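Service Call

The Mallow line had been down since before breakfast, and the cell at the Belska plant had nothing to do with it, but I got blamed for both. I did the cell first. Then I drove out to the house with the spare pads in a sandwich bag on the passenger seat.

The grippers were on the pink bed. One of them was slow to close.

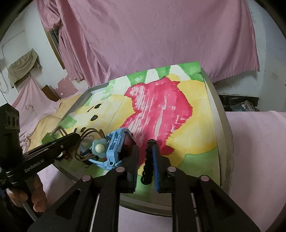
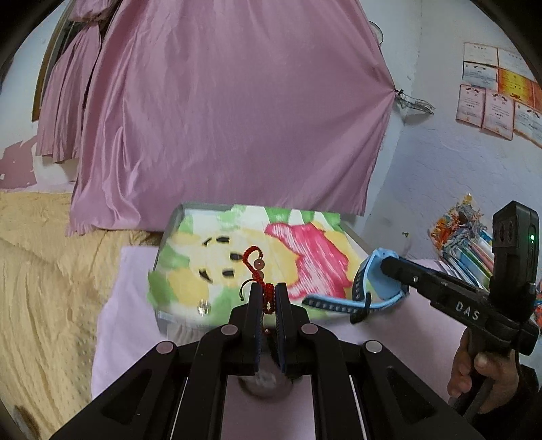
Mallow Quarterly, Issue 19 — 176

The woman who worked them let me in and went back to her side of the bed. She had been picking up the red cord charm and setting it down since seven. She wanted to know if she could keep going while I looked at the other one. I told her I needed both, one to compare with.

"Then I'll make tea," she said.

I have serviced these for Druker for four years. Before that I did wrapping machines. A hand gripper is easier than a wrapping machine in every way except that you do it in people's bedrooms. You learn to ask where you can put your tools. She gave me a dish towel and I laid it on the sheet and set out the small driver, the brush, the oil pen and the gauge.

I started with the good one. I closed it on the gauge and wrote down the number. I opened it and closed it again. Then I did the slow one. It came in slack on the left side, and when I let go of the handle it hung for a second before it opened.

There was thread in it. There usually is, if they work with cord. A brown strand had gone around one of the pivot pins and packed down tight behind the cap. I backed the cap off and pulled the thread out with tweezers. It came out in one piece and it was longer than I would have guessed.

"Is that from the curls?" she said from the door.

"Looks like it."

"I thought I was getting tired. I thought it was my hand."

I brushed the pin and put one drop on it and wiped off what ran. The cap went back on. You turn it until it stops and then you leave it alone. The last technician on this route liked to give it a little more, and I have replaced a lot of caps for him.

The pads were next. The log on her phone said 607 cycles on this set. Pennington says change them at 1000, but Pennington has never seen what a bead does to the ribs. I ran my thumbnail down one and felt a flat spot. I changed the pair and pressed the new ones from the bottom up so no air stayed under them. She drank her tea and watched me do it.

"Could I do that part?" she said.

"You could. They'd rather you didn't."

"It took you two minutes."

I took the second set out of the bag and showed her on the good gripper, which was due in a week anyway. She pressed from the top and got a bubble. I peeled it and handed it back. The second time it went on flat. I wrote both changes down under my own number.

Then the test. She took a handle in each hand and picked up the light blue band by the thin end. The right one held it. The left came in and took the other end, and she passed it across and back. She did it again with the charm, which was harder, because the bead wanted to roll in the pads. It rolled once. She opened, moved over a little and closed again, and it stayed.

"Better?" I said.

"It's quicker than me now."

"That goes away by lunch."

I put the old pads and the thread in the bag. Druker wants the pads sent back. They have never asked for thread, but I had a drawer of it at home by then, brown and black and one green piece from a house near the river.

My phone rang on the stairs. It was Belska. The cell was fine. They wanted to know if I had touched anything on the Mallow line, and I said no, and they asked how soon I could come and touch it.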